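# Trelum Recap Set

4 min read

A collection of 331 episode recaps of the television drama *Zornow*, cleaned up and put in one place, with a spoiler level and a rough quality score on each. Compiled by Babak Mirzaei. Last changed Thursday, August 4, 2022.

Please read the part about the scores before you use the scores. I have my doubts about them and you should too.

## What is in it

The recaps were written by fans of the show for a fan site called Liller, which closed in March. Each one covers a single episode. Twelve writers contributed, and they did not agree on what a recap is. A few retell every scene in order. Others give the plot two lines and spend the rest of the post on whether Detective Asadi should have taken the transfer.

Most episodes have several recaps. The pilot has the most, as you would expect, and the middle of season three has hardly any. People claim they skipped it because the story was weak. I suspect they skipped it because it aired over the summer, but I can't show that from this data and neither can they.

## Layout

- `recaps/` – one text file per recap, named by season, episode and writer initials
- `index.csv` – episode title, writer initials, spoiler level, score
- `NOTES.txt` – my running complaints, more useful than it sounds

## Spoiler levels

Levels run from 0 to 4. Zero means you could read it before watching. Four means it gives away something from a later episode, usually because the writer came back and edited the post after the finale.

I assigned every level by hand, alone, over one winter. Nobody checked them. I redid a batch of 12 a month later without looking at my first answers and changed my mind on a third of them, mostly between 2 and 3. Treat those two as one level if you can.

## Scores

The scores came with the site. Readers could vote a recap up or down, and Liller turned the votes into a number by a formula that was never published. I kept the numbers because people asked for them.

I don't believe they measure quality. Early recaps score higher than late ones, whoever wrote them. Posts that were angry about the Asadi breakup score higher than anything else in season four, including one that gets the name of the episode wrong. If you train something to predict the score, I think you will have built a fairly good detector of how annoyed people were that week.

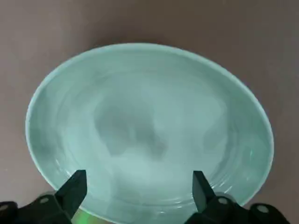
*Pale green ceramic bowl.*

## Cleaning

Signatures, ad text and quoted replies were removed. Spelling was left alone. Character names were spelled so many ways that I started on a lookup table and gave up, so if you search for a name, search loosely.

Some writers pasted in long stretches of dialogue. I cut anything longer than a few lines and put `[dialogue removed]` where it had been. The paragraphs after a cut can be hard to follow – "and then she says THAT to him" is a real example, and I couldn't tell you what she said.

## What I would not use it for

**Audience research.** These are twelve people who liked a show enough to write about it for free. They tell you very little about everyone else who watched.

**Plot facts.** Recaps contradict each other. Two of them disagree about who is driving in the last scene of season two, and both are completely sure. Go watch the episode.

**Summarization benchmarks.** I know someone will do this anyway. There is no transcript to compare against, and half of the texts are opinion with a summary buried somewhere in the middle.

## What it might be good for

Spoiler detection, if you are careful about levels 2 and 3. Looking at how one writer changes over several seasons. Reading, which is what I mostly do with it. The season one recaps hold up well, better than season one does.

## Permissions

All the writers were contacted and agreed to have their text shared for noncommercial use. Two asked for their initials to be changed, and they were. If you wrote for Liller and have second thoughts, open an issue and your files come out in the next version.

## Known problems

- The season five finale is listed under two titles. Both were used on air.
- Some dates in the original posts were plainly wrong, so dates were dropped.
- The index has a trailing comma on every line. I know.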